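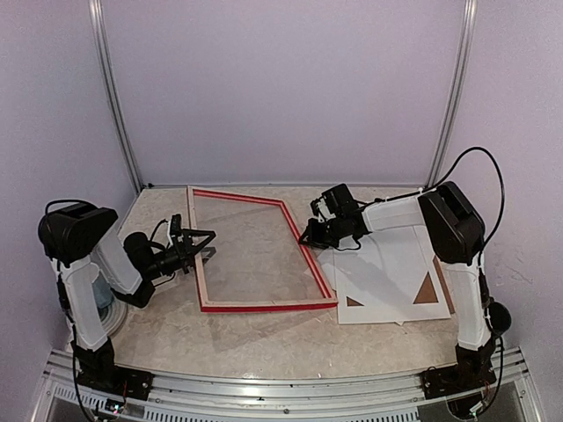
Two robot arms at a tabletop workspace.

Zedis Opens Geothermal Heating Network in Tejada

TEJADA – Zedis, a developer of shared heating and cooling systems, has begun service on its first neighborhood geothermal network. The system supplies 1184 homes in the Wuria district of Tejada, along with nine public buildings, among them the district library and two schools.

The network draws on 200 boreholes drilled beneath a former rail yard at the north end of the district. Water circulating through the boreholes takes up heat from the ground in winter and returns heat to it in summer. Each building is connected to the shared loop through its own heat pump, and residents set their indoor temperature as they did before.

Work on the main loop began after the city granted Zedis the right to lay pipe under public streets. Most of the trenching was carried out alongside scheduled water main repairs, which limited the number of street closures. Existing gas lines remain in place, and households that have not joined the network may continue to use them.
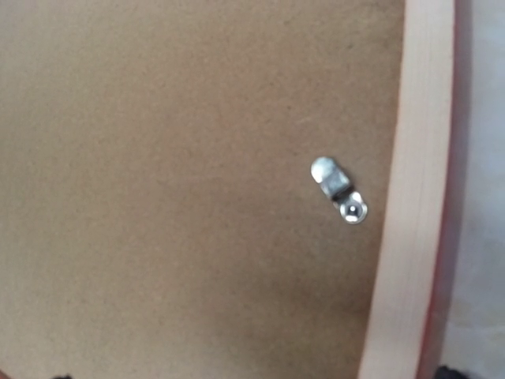 Metal turn-button clip on a brown backing board.

Under the service agreement, customers pay a fixed monthly connection charge and a separate charge for the electricity used by their heat pump. Zedis owns and maintains the loop, the boreholes and the pumping station. Heat pumps belong to the property owner once installed. Renters in Wuria are covered by the same terms and may not be charged a separate connection fee by their landlord.

A second phase, known as Gritero, would extend the loop south across the river and bring the total number of connected homes to 4000. Zedis has filed its route plan with the city and expects a decision in December. Property owners along the proposed route will receive written notice before any survey work takes place.

Residents may request a connection review at the Zedis customer office in Tejada, which is open until 6 p.m.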